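Planejamento de equipamentos: simulação antes da compra

A Coordenação de Infraestrutura apresentou em maio a revisão do plano de aquisições para a linha de automação de serviços internos. O documento substitui a versão distribuída no início do exercício e altera a ordem das despesas: a capacidade de simulação passa a ser contratada antes de qualquer manipulador físico.

A mudança decorre da análise das propostas recebidas. A Nikov e a Iveveo apresentaram configurações de dois braços com garras intercambiáveis, em condições de pagamento bastante distintas. A comparação direta mostrou-se difícil, pois cada fornecedor inclui itens diferentes no preço base — a Nikov cobra à parte o treinamento dos operadores, enquanto a Iveveo exclui as peças de reposição das garras. Ambas foram convidadas a reapresentar os valores em planilha única, elaborada por Ada Villa, responsável pelo orçamento do projeto Nususier.

Para a etapa de simulação, a revisão reserva 3000 horas de processamento, das quais 400 ficam destinadas à repetição de ensaios com resultado inconclusivo. Foram cadastradas até o momento 582 tarefas, em sua maioria ligadas à circulação em corredores, ao acionamento de portas e interruptores e à aproximação de superfícies de trabalho. Os ambientes virtuais reproduzem espaços domésticos e de escritório com passagens estreitas, condição que pesa na escolha do porte do equipamento.

Dois momentos dos ensaios simulados, no corredor e sobre a mesa: 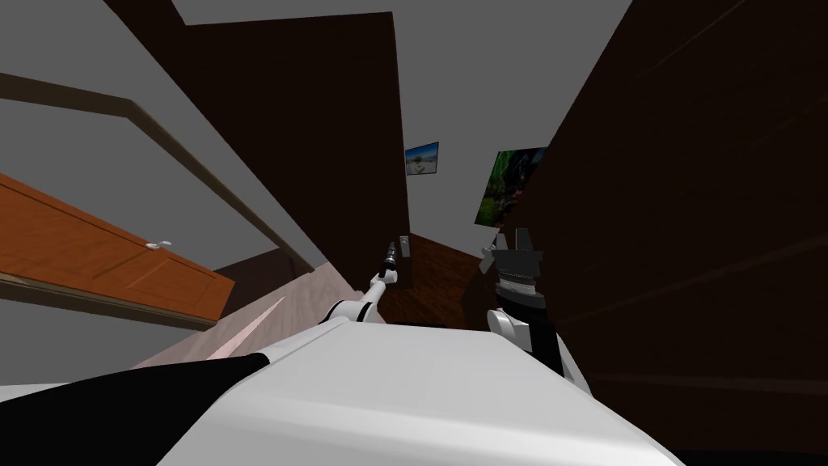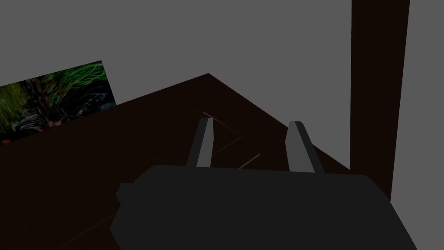
O orçamento mantém uma reserva de 20 por cento para adaptações prediais, a ser liberada somente após a definição do modelo. Despesas com transporte, seguro e instalação elétrica não poderão ser cobertas por essa rubrica e devem constar das solicitações de cada unidade. A manutenção anual será objeto de contrato próprio, com vigência contada a partir da entrega.

As unidades interessadas em receber o equipamento na primeira fase deverão encaminhar à Coordenação a planta dos locais previstos, com a largura livre das passagens, o sentido de abertura das portas e a altura das mesas e bancadas. Pedidos sem essas medidas serão devolvidos para complementação. Os responsáveis por unidades que já enviaram a documentação na versão anterior do plano precisam apenas confirmar, por escrito, que os dados permanecem válidos.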